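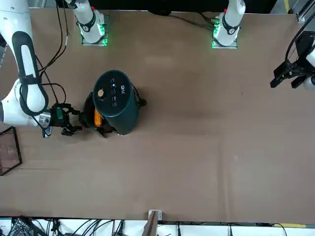 My aunt Corina left me a ferry ticket office, and I'd like it on the record that I had asked for the teapot.

It came with a brass bell, a stool with one short leg, and a ledger going back so far that the first pages had gone the color of weak tea. The ferry was called the Lomik and it went from our side of the lake over to Pestusia and back again, twice a day in summer and once in February if the ice allowed. I had been on it maybe four times in my life (I get seasick in the bath). But the letter said I had to keep the office open for one winter before I could sell it, so I packed two sweaters and a radio and went.

Florin Bogdan ran the boat. He was waiting at the door when I arrived, with his hat in his hands, and I thought, oh how nice, he's come to say he's sorry about Corina. He'd come for his stapler.

"She borrowed it," he said. "Nine years back."

I found it in the drawer under the ledger and he tested it twice on the hem of his own coat before he'd leave. So that was Florin.

The first weeks were all right! I sold tickets to the schoolteacher and the man with the goat cheese, and I learned to write them up the way Corina did, with the number, the name, and a word or two about the passenger. I hadn't expected that part. Ticket 451 was a Saodah Tambunan, and next to her name Corina had put "crying, but hungry, gave her soup." The next one down just said "whistler." I started reading backward in the evenings with the radio on low, and I'd go to bed far too late with my feet freezing and strangers walking around in my head.

## The passenger who didn't come back

It was the Damgaard entry that got me. Vilhjálmur Damgaard, one way, paid for a return. Corina had written "will want the other half." And then she'd gone on writing him in, every year on the same page of the season, always the same three words: "Not yet. Kept." The last one was in her shaky hand from the hospital year, so she must have had somebody drive her down to do it.

I asked Florin about it while he was tying up.

"Tall fellow," he said. "Had a box on his knees. Wouldn't let me put it under the seat."

"What was in it?"

"I drive the boat."

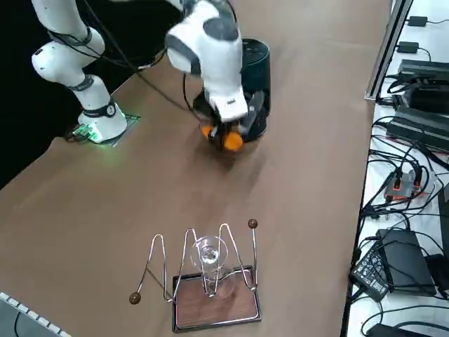

Well, I couldn't leave it alone, could I? I turned that office inside out. I went through the coat closet and the cash box and the tin where she kept string too short to use, and I found the return half in the end tucked behind the tide table. (We're on a lake. She had a tide table.) It was a little green stub, still good as far as I could tell, with no date on it for running out.

I called Carys Rowlands, who used to keep the café on the Pestusia side and who, according to the ledger, was "loud, kind, bad shoes." She picked up on the second ring and she was certainly loud.

"Damgaard? He's up at the Ursu place! He's been up there the whole time, love. Fixes clocks."

"Why didn't he ever come back over?"

"I don't think he had anything to come back for," she said, and then, a bit quieter, "Does she still do the soup?"

I had to tell her then. I hadn't had to say it out loud to many people, and I made a mess of it. Carys let me cry and blew her own nose like a foghorn, and then she gave me the recipe over the phone, which was mostly potatoes and more dill than you'd think was decent.

So on a gray morning I hung the sign on the door, put the stub in my glove, and got on the Lomik with a jar of soup wrapped in a towel. I was the only one aboard. Florin wouldn't take my money, but he did make me write myself a ticket, and when I looked at the number it was 1,342. I put my name. Then I sat there with the pencil, trying to think what Corina would have written next to it.

"Green," said Florin, looking at my face.

I wrote down "green."

He took the crossing slow for me. I kept my eyes on the far shore the way he told me to, and I threw up only the once, and the jar stayed upright between my boots. At the Pestusia landing there was a path going up through the birches with a handrail made of old rope, and at the top of it a blue house with smoke coming out of the chimney and, even from the water, I swear, a sound of ticking.

"I leave at 10," Florin said. "With you or without."
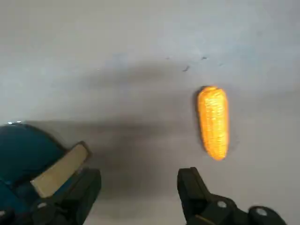 ## What he had in the box

It was a clock, of course. It was Corina's. She'd given it to him to mend.

He had it on the kitchen shelf, all wound and polished and going beautifully, and he was older than I'd pictured and much more embarrassed. It had taken him a month to fix, he said. Then he'd waited for decent weather, and then he'd left it so long that he was ashamed, and after that it was simply a clock he lived with. He asked if she had been angry.

I gave him the stub. He turned it over a few times and ran his thumb along the edge.

"She kept it," I said. "She wrote it down every year."

He ate the soup standing up, all of it, and asked whether there was usually this much dill. Then he went to look for his coat, and I lifted the clock down and held it on my knees, and down at the landing Florin started leaning on the horn.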